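# Surgical Skills 2 — Week 10 handout: suturing a short straight wound

Bring this to the Tuesday practical. It replaces the March version, which had the old thread lengths in it. Read the section on tails before you come, as we won't have time to go over it at the bench.

## 1. Thread

We use dark braided thread all semester. Braid handles well and holds a knot with fewer throws than monofilament does, but it drags going through tissue and it will saw if you pull it fast. Pull it through slowly, in line with the stitch.

Cut your own length from the Liltico spool. Most people cut too long the first time and spend the session chasing loops. If the thread keeps catching on itself, shorten it.

Dark thread on pale tissue is easy to see. Don't get used to it. In the deeper exercises later on the colour difference is much smaller.

## 2. Holding the strand

Grasp the thread near the tips of the jaws and keep it there. A strand held deep in the jaws gets crushed, and crushed braid frays at the next throw.

Keep tension steady and in one direction. Slack is fine while you are repositioning. Tension is for when you are setting a throw, and it should come off again once the throw is down.
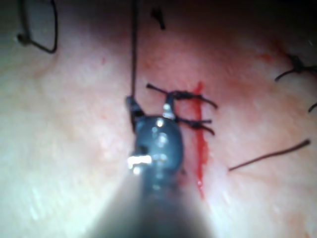

*Fig. 1. Strand held taut at the jaw tip, running straight up from the instrument.*

Points we mark at this stage:

- thread held at the tip
- no sideways pull on the wound edge
- instrument head kept off the tissue surface unless you are using it
- second hand ready before the first one lets go

Glare is a common complaint. Metal jaws and moist tissue both throw light back at the lens, and a bright patch beside the instrument can hide the strand completely. Change the angle of the instrument a little before you ask for the light to be turned down.

## 3. The knot

Start at one end of the wound and work toward the other. For the practical you will tie an instrument knot:

1. Double throw, laid flat.
2. Single throw in the opposite direction.
3. Single throw, back the first way.

Hannelore Baumgart teaches a fourth throw for braid and you may add it if you were in her stream last year. You won't lose marks either way.

Bring the edges together and stop. Over-tightening is the fault we write down most often — the edges roll inward or blanch, and the stitch ends up doing harm. The edges should touch with no gap and no pucker.

A little blood in the cut is expected. Dab, don't wipe. Wiping pulls at the knot and spreads the blood over the part you need to see.

## 4. Tails and loose thread

Leave both tails long enough to find again and short enough that they don't lie across the next bite. If one tail falls into the wound, lift it out before you go on.

Loose thread is the other half of the job. A long braided length will lie in whatever curve it likes, and a loop that has swung around beneath the wound can be caught by the next throw. 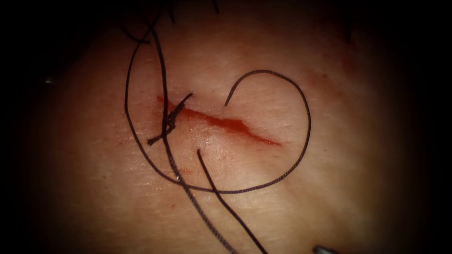 Before each new bite, stop and trace the thread with your eye from the fixed end to the free end. If you can't say which end is which, don't pull on either of them. Lift the loop clear, lay it to the side away from the wound, and start again from there.

Place the second stitch the same distance from the edge as the first. Uneven bites give a stepped closure even when each knot is sound.

## 5. Assessment

The practical is worth 10 marks. You need two completed stitches, and the wound is checked for closure, knot security and tail length. Raffaele Negri marks the Tuesday group. Sign the bench sheet before you leave and put all sharps in the yellow bin.

Questions about make-up sessions go to the skills office, ext. 1672.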